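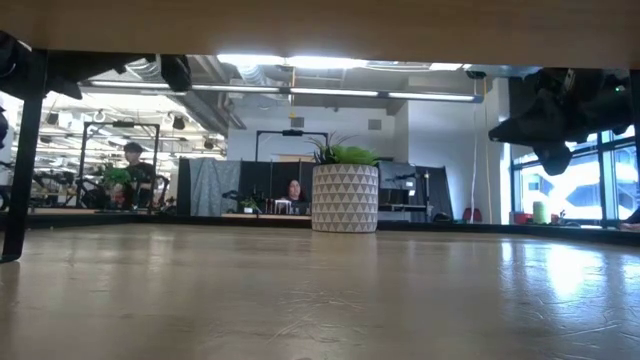
Right arm, green light on

hattar_dan
Love this rig! But on Wednesday the right arm sagged mid-move and threw fault 731 - any ideas?

grumixfan
Brake slipping, surely.

hattar_dan
Brake holds fine with the power off. It only droops when reaching across to the tealights,

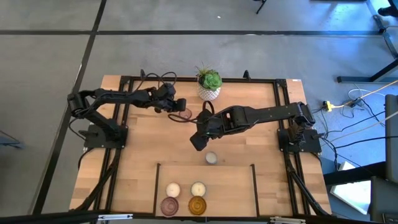 so I'm blaming the wrist cable. Big loop, and it tugs!

haruto_a
Disagree, 731 is undervoltage on ours. Measure the supply first - and keep hands clear!
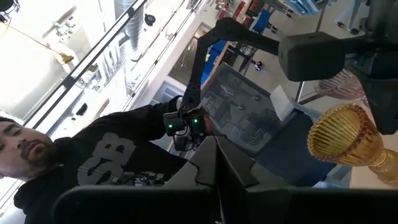 Filed under: Faults and safety

hattar_dan
Will do tonight, brilliant!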